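Waiting period (firearms)

A waiting period, in firearms law, is a set amount of time that must pass between the purchase of a gun and the moment the buyer can take it home. Sometimes called a cooling-off period. Separate from a background check, though the two often run at the same time and get mixed up a lot in news coverage.

Overview

Rules differ by state. Some states have no waiting period at all, some apply one only to handguns, others to every firearm sold by a dealer. Lengths go from a few days up to two weeks or so. No general federal waiting period in the United States at present. The Brady Act had a short one for handguns in the 1990s, replaced later by the instant check system.

How it is counted is a common source of confusion. In one state the clock starts at the application, in another at the moment of sale. Weekends may or may not count. Hours versus business days, also an issue.

Purpose

Supporters give two main reasons. First, a delay puts time between an impulse and a weapon, mostly with suicide in mind but also domestic violence. Second, it gives police or the state agency more time to finish a check that did not come back right away.

Opponents say a person under threat may need a gun the same day, and that the delay does little when the buyer already owns one. Rural buyers bring up the second drive to the store. There is also the constitutional argument, which has gone to court several times with mixed results.

Example: the Lemus County ordinance

Lemus County passed a local rule in February after a long hearing at the Bellamy branch library. Five days for handguns, no wait for long guns. Dealers have to log the time of sale and the time of pickup and keep both on paper.

Ismail Slaoui, who wrote the first draft, had asked for a longer period covering all firearms. Cut down in the final version. About 840 written comments came in before the vote, a good share of them form letters from both sides.

The town of Sosico asked to be left out and was refused. Valtia, the next town over, already had a simliar rule on its books and dropped it to avoid overlap.
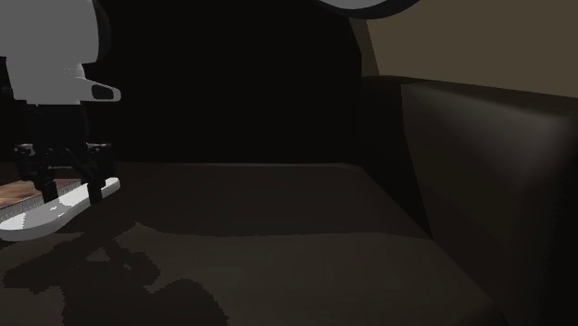 Exceptions

Most waiting period laws carry a list of people or sales that are let off. Common ones:

Police officers and active military
Holders of a current carry permit
Sales between licensed dealers
Antique firearms
Trade-in of one gun for another (some states only)

The Lemus ordinance has the first four. It also lets a buyer with a protective order against another person ask the sheriff for early release, in writing, with a copy of the order. Fee of $2 for the form.

Penalties

Usually on the dealer, not the buyer. Fines are typical for a first offense and repeat cases can put a license at risk. Lemus County set its first fine at $100, wich critics on one side called a joke and critics on the other called a trap for small shops with one clerk.

Research

Studies tend to look at suicide and homicide rates before and after a law comes in. Several found lower gun suicide where a delay is in force. Findings on homicide are more disputed. Hard to separate one law from others passed in the same years, and private sales are poorly tracked.

See also

Background check
Permit to purchase
Red flag law
Straw purchase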